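Visit Report: Gralico Robotics Laboratory, Natau

Members of the Vandach safety working group visited the Gralico laboratory in December to review its rules for tabletop robot work. Osvaldo Cattaneo, laboratory manager, led the tour.

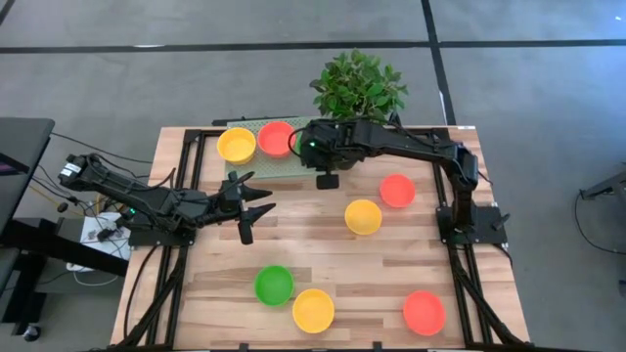 Work Area Rules

Each station has two arms fixed to rails at the sides of a wooden table. Tape on the carpet marks where visitors must stop. Only the assigned operator may cross it while the arms have power. Bowls must be empty at the start of a task, and hands stay off the table until both arms are at rest.

Records and Training

New operators complete 6 supervised sessions before working alone. The station log is kept for 900 days. Mr. Cattaneo confirmed that stops of any kind are entered on the same shift.

Points Raised

The group asked that cables on the floor beside the rails be covered or tied down. Gralico will reply in writing through the Sheehan office.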